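Simulated Trials: Good Practice for Kitchen Handling Tasks
Frequently Asked Questions

Brirkedby Center for Automation Practice
Last revised in September

These answers are for teams that submit simulated kitchen trials under the Skumar guidelines. They cover the questions our office receives most often. Where an answer here differs from the guidelines, the guidelines apply. 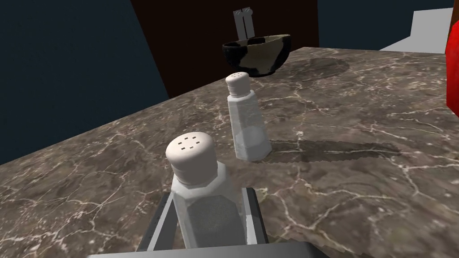
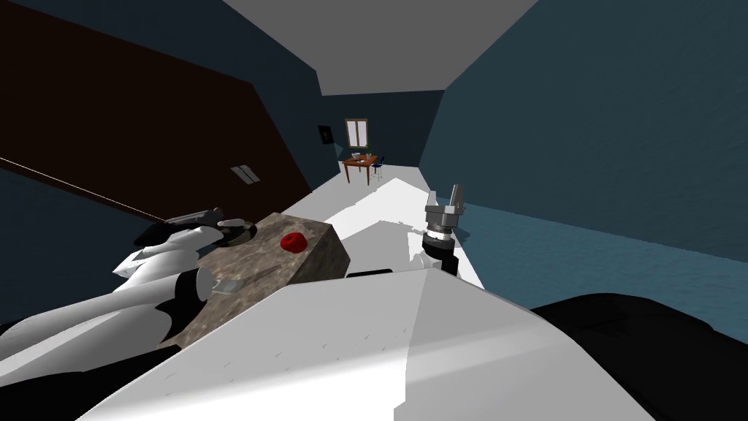
Doaa Benkirane wrote to us that her team had read the simulation section twice and still could not tell whether a rendered trial must meet the same handling rules as a physical one. In her view the text allowed both readings, and two of her colleagues had already prepared their records differently.

The rules are the same. A simulated trial is recorded, scored and reported under Part 6 of the guidelines in the same way as a physical trial. The only exemptions are the sections on guarding, emergency stops and floor marking. The wording will be corrected in the next revision, and records prepared under the other reading will be accepted until then.

Who should use these guidelines?

Any team that intends to publish, share or compare results from handling tasks in a kitchen setting. Teams working only on internal development may use them but are not asked to submit records.

What has to be fixed before a trial begins?

The task statement, the success condition and the stopping condition. All three must be written down and dated before the first run. A success condition should say what must be true of the object at the end: where it stands, whether it is upright, and whether the gripper has let go. "Places the shaker correctly" is not acceptable. "Shaker upright on the counter, released, no other object displaced" is.

May the layout of the scene change between runs?

Yes, provided the change is declared. Moving an object, replacing a surface texture or altering the lighting each count as a change of layout and must be given a layout number. Small random shifts in starting position are not treated as a new layout if the range of the shift is stated in the record.

How many runs are required?

A full submission contains 400 runs per task. A preliminary submission may contain 39, and must carry the word "preliminary" on its first page. Results from the two kinds of submission should not be shown in the same table.

Do two-arm systems need separate records for each arm?

One record per run is enough, but it must state which arm carried out each step. If one arm stays idle during the task, its resting position should be given. Contact between the two arms ends the run and is scored as a failure, even if the object reaches its goal.

What counts as a drop?

Any loss of grip that was not commanded. The height does not matter. An object that slips and is caught again by the same gripper is still recorded as a drop, with a note that it was recovered.

Can failed runs be left out if the simulator was at fault?

Only if the fault can be shown. Objects passing through one another, or a run that halts without a command, are accepted as faults when the log is attached. The run is then repeated and both entries are kept. A run may not be removed on the grounds that the result looked unusual.

Which camera views must be kept?

At least one view from each camera used by the control system, saved for the whole run. Additional views for presentation are welcome but may not replace these. Images should not be retouched or cropped before they are submitted.

Must images be labeled as simulated?

Yes, wherever they are published. The label belongs in the caption or in the text next to the image. Rendered images have become good enough that a reader skimming a report may not notice the difference - a general statement in an appendix does not meet this rule.

May simulated results be used to support a claim about physical performance?

Not by themselves. The guidelines ask for a matched set of physical runs with the same task statement and success condition. Teams without access to a physical kitchen may apply to use the one at Nistside.

How long are records kept?

Tanabe, our records service, holds them for 6 years. Each submission may be up to 2000 files. Larger submissions should be split by task.

Whom do I contact about a disputed score?

Write to Mairéad Ó Briain, Guidelines Office, Brirkedby, and quote the submission number and the layout number. Please do not resubmit the runs while a dispute is open.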